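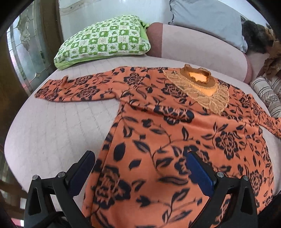 Photo: Dahlgren open day set, garment station. Reuse permitted with credit to the Urkthorpe folding group.

README for the Urkthorpe Open Day Garment Set
Version of March 17, 2019

What you have downloaded

Recordings and notes from the open day at the Dahlgren building in Urkthorpe, where members of the public were invited to pick up a hand-held gripper and show us how clothes ought to be handled. The public had views. Most of them are in the notes folder, lightly edited for language.

The set contains 1,769 clips from 21 garments. Each clip is one attempt at one task by one visitor, from the moment the start button was pressed to the moment the stop button was pressed, or to the moment we noticed it hadn't been. Those are flagged long_tail in the index. The longest is mostly a conversation about parking.

Why an open day

We wanted demonstrations from people who don't work with robots. Our own staff have been folding the same grey T-shirt since December and have grown very good at folding that grey T-shirt. A policy trained on our clips behaved beautifully until it met a sleeve.

The garments

Visitors were asked to bring something from home, provided it was clean and they didn't mind it being pinched. We had planned on plain tops. We got sequins, a hockey jersey, a christening gown (politely returned to its bag) and a fair amount of print. The long-sleeved orange top with navy flowers, lace yoke and ruffled stand-up collar is garment 14, and it has taken up more of our meetings than the other 20 put together. Leaves and vines all over the front are lovely to look at and rotten to segment. Our edge finder reported several hems on it, none of them where a hem would be.

If your method copes with garment 14, we would like to hear from you. If it copes only with garment 14, we would still like to hear from you, but more slowly.

The tasks

flatten: pull out the wrinkles with the garment front side up
sleeve_in: bring one sleeve across the body
fold_half: bottom edge to shoulders
free: whatever the visitor felt like doing

The free task was added over morning tea to deal with a queue and is now the most downloaded part of the set. Draw your own conclusions about our experimental design.

Equipment

One style of gripper throughout: two mirrored black jaws with dark blue finger pads, worked by hand, camera on the tool. The view is wide and the corners go dark. Please don't crop the corners off and then write to us about missing sleeves.

Clips are in Paneo format. The converter in the tools folder handles version 3 and refuses everything else without much explanation. The error message "bad tray" means wrong version. It was funny at the time.

Surfaces

We did not use a lab table. Soft seats give under the fingers, and upholstery is where laundry spends its life in any house we've visited. Pillows and folded textiles were left where they were. Anyone needing a clean white background should try the Itley set, which has a great deal of it.

Known problems

Visitors under 12 used the gripper with a parent holding the other side of it. These clips are marked two_hands and the motion is best described as negotiated.

65 clips have no task label. The visitor changed their mind halfway and the person at the laptop was being asked where the toilets were.

Left and right in the labels mean left and right in the picture, not the wearer's. We switched convention before lunch and have corrected the morning by hand. Mostly.

Colour varies from clip to clip. The camera was on automatic exposure and nobody had the key to the settings menu. Don't use this set for colour work.

Audio was recorded and has been removed. You aren't missing much apart from the parking.

Consent and privacy

Each visitor signed a form at the door. Faces that wandered into view have been blurred. Garments were not asked, although the owner of garment 14 has requested that it be credited as "the good top", and we've added this to the index under display_name.

Licence

Free for research and teaching. For commercial use, write first. Please cite the set by its full title, as several papers have called it the Dahlgren Laundry Corpus and the building manager has started leaving us his shirts.

Changes

1.2 Morning labels corrected. Converter no longer deletes its input.
1.1 Converter added.
1.0 First release. Apologies to early users for the file names.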